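15 de febrero de 2023

Mañana entera con el presupuesto. Soledad Arrieta quiere la lista cerrada antes de que acabe el mes y yo sigo con dos columnas que no cuadran. La de Auer trae el transporte aparte, la de Rollov lo lleva dentro, y compararlas así no sirve de nada. He pedido a los dos que lo desglosen igual.

Lo que tengo claro por ahora: una mano de repuesto completa, no solo dedos sueltos. En julio estuvimos 3 semanas con un brazo parado esperando una pieza y no quiero repetirlo. Los conectores de muñeca, a 285 euros el juego, entran también. Rónán Dunne dice que con un juego basta. Yo he puesto dos y que lo tache Soledad si quiere.

El segundo puesto es lo que más pesa. Makia nos haría la mesa a medida por 543 euros, con las patas metálicas como la que ya tenemos. Me parece bien de precio. Falta saber si la entregan montada — la otra vez perdimos una tarde con los tornillos.

Después de comer he bajado a ver qué hace falta de verdad en el puesto actual, antes de pedir lo mismo por duplicado.
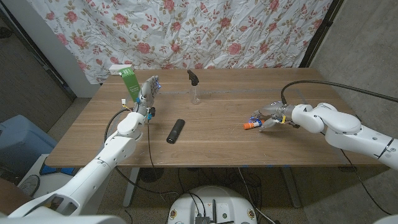

He añadido canaletas para los cables del suelo, una regleta más larga y bridas. Son cosas baratas que siempre se quedan fuera y luego salen de la caja pequeña. También una partida para objetos de prueba, que hasta hoy cada uno traía de su casa. Para eso he puesto una cantidad fija al trimestre.

El contrato de mantenimiento de Tarden lo dejo para el final. Piden firmar 4 años y no sé si tendremos estos mismos brazos tanto tiempo. Rónán va a preguntar si aceptan dos con prórroga.

A las siete he mandado el borrador a Soledad, sin el total. Mañana llamar a Auer por el transporte y buscar la factura de las manos, que no está en la carpeta.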